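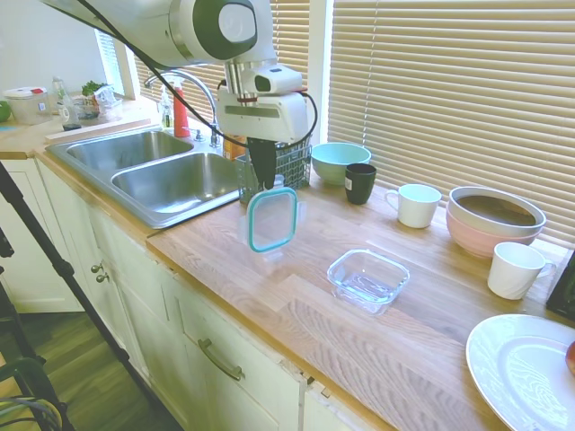
Contra el escurreplatos como almacén

En la mayoría de las cocinas que conozco, el escurreplatos ha dejado de ser una estación de paso. Se lava, se apoya y se olvida. Al día siguiente se retira la taza del desayuno directamente de la rejilla y se devuelve a la rejilla. El armario queda para la vajilla que no se usa. Sostengo que esa costumbre sale cara, y que el coste se concentra en una pieza concreta: la tapa del recipiente hermético.

Un recipiente de vidrio es un objeto sencillo. Tiene una superficie continua, esquinas redondeadas y ningún punto donde el agua se retenga si se coloca boca abajo. La tapa es otra cosa. Lleva una junta perimetral alojada en una ranura y unas lengüetas de cierre con bisagra. La ranura retiene agua por capilaridad y la bisagra retiene grasa. Secar la tapa en plano, con la junta hacia arriba, equivale a guardar un canal lleno.

La posición correcta es la vertical, con las lengüetas abiertas. Una rejilla de alambre en cuadrícula sirve bien para esto, siempre que no esté ocupada por cuencos anchos. Los cuencos y las tazas pueden escurrir sobre la encimera, encima de un paño, y de hecho lo hacen mejor, dado que su geometría no exige apoyo lateral. La prioridad de la rejilla debería ser para lo plano y lo articulado.

Tatiana Bartoš, con quien compartí cocina en Maddale durante un invierno, defendía lo contrario: la rejilla para las tazas, las tapas apiladas junto al grifo. Su argumento era la frecuencia de uso, y no le faltaba lógica. Pero en noviembre tiramos varias juntas con moho y ninguna taza.

Queda la cuestión del emparejamiento. Hay dos escuelas: guardar cada recipiente con su tapa puesta o guardar ambas cosas por separado. La primera ocupa más volumen y encierra la humedad residual. La segunda obliga a buscar. Yo prefiero la segunda, con una condición que casi nunca se cumple: que todos los recipientes sean del mismo formato. Los cuadrados aprovechan mejor el estante que los redondos, y una junta de color vivo se localiza antes en el cajón - detalle menor, pero lo agradezco cada vez.

Sze-wing Kwan me objetó que todo esto supone una encimera despejada, y que en una cocina real el mismo tramo recibe platos, fruta y cuencos con comida a medio terminar. De acuerdo. La solución que aplico es reservar la franja contigua al fregadero para lo recién lavado y desplazar la comida al extremo opuesto. En una cocina de 200 centímetros de encimera es viable. En la que tuve en Haltville no lo era, y allí secaba las tapas a mano con un paño fino, pasando una esquina por la ranura de la junta.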